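Setting Up a Vanen Campaign: Section 4, Keepers and Succession

Last updated: August

Read this section before anyone rolls a character. Groups that skip it tend to discover the succession rules in the middle of a funeral.

Every town in Vanen has a Keeper, who looks after one thing the town can't afford to forget: a river's true name, a recipe, the terms of an old surrender. The Keeper may not write it down. The Keeper may also not be very good at the job.

1. Choose a town. First-time groups should use Arambridge, which is small, damp and hard to break.

2. Draw 4 cards from the Memory deck and lay them face down. One becomes the town's secret. The rest are rumors, and players will believe those first.

3. Give the Keeper a former trade. Ferrymen, tax clerks and failed opera singers all work. Retired adventurers are allowed, but you will have to listen to their stories.

4. Set the Keeper's Doubt at 5. Doubt goes up by one whenever a player asks a sensible question.

Note: Doubt is not sanity. A Keeper with high Doubt is perfectly well and simply wants to see some paperwork.

5. Name an heir. Do this in secret and tell the heir's player last. In the Odedetti variant the heir is always a rival house, so expect raised voices.

6. Read the Oath aloud. It runs to 64 words and may not be paraphrased, however late it is.

CAUTION: Do not let the Keeper and the heir die in the same session. The town forgets its secret, its borders and eventually its name, and you will have to redraw the map.

CAUTION: The De Haan Codex contradicts step 5. The Codex is an in-world document written by a liar. Follow this guide.

If play stalls, have someone arrive from upriver with a letter for a Keeper who has been dead for years – the letter can say anything, and you can work out what it meant before next Saturday.

Succession by duel is covered in Section 5, along with the reasons we wish it weren't.

3 comments 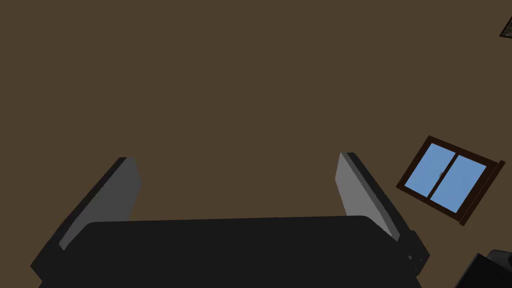 Roksolana Onyshchenko: Does Doubt reset when the heir takes over, or does the new Keeper inherit it? We played it as inherited, and our poor baker started her first day in office already refusing to believe in the river.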